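Against the single success rate

Posted December 16, 2019

Most papers on learned manipulation still report one number per task. A policy is run, a person marks each trial as pass or fail, and the fraction goes into a table. I think this practice hides more than it shows, and sorting tasks are where it does the most harm.

Take the setup used in the Baner trials: a two-arm table, two buckets, a handful of wrapped sweets, and the instruction to put each packet in the bucket for its kind. A trial passes if every packet ends up in the right bucket. Under that rule a run with one packet wrong scores the same as a run in which the arms never moved. Over 300 trials the policy passed 38 per cent. From that figure alone a reader cannot say whether the fault lies in seeing, in choosing or in gripping.

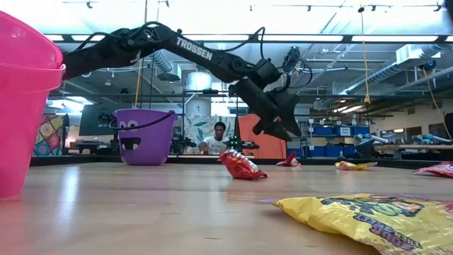 Partial credit is the usual answer, and it is better, but it brings its own trouble. If each packet counts as one unit, the score assumes that all packets are equally hard. They are not. A large crinkled yellow bag lying flat on the wood gives a gripper very little to close on, while a small packet with a raised tip offers an obvious edge. A policy that takes the easy ones and leaves the bag will look steady under per-item scoring. In our own work on Pernine we saw this directly: the per-item score was 49 per cent, and almost all of the loss came from items lying flat.

What I would like to see is a score split by stage. Each attempt has an approach, a contact, a lift, a carry and a release, and each of these can be marked from the recorded video with modest effort. We did this for Pernine with six labels, the extra one being the choice of bucket. Two policies with the same pass rate turned out to fail in different places, one at contact and the other at release. The remedies are different too: more grasp data for the first, a better release condition for the second.

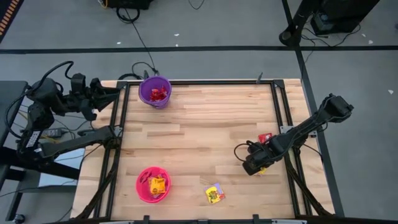 The common objection is cost. Marking stages takes longer than marking pass or fail, and labellers disagree about where contact ends and lift begins. I accept both points. The Barbu group avoids the second by using gripper current to set the boundary, and I would copy that. The first is a matter of what a trial is for. Resetting a table by hand already takes longer than watching the clip once more.

A weaker objection is that stage scores cannot be compared across labs. Pass rates cannot be compared either, given that start positions are rarely published. The Walolance protocol at least asks for a picture of every start layout, and I would make that a condition of reporting any figure at all. We will publish the Pernine labels in January, with the layouts attached.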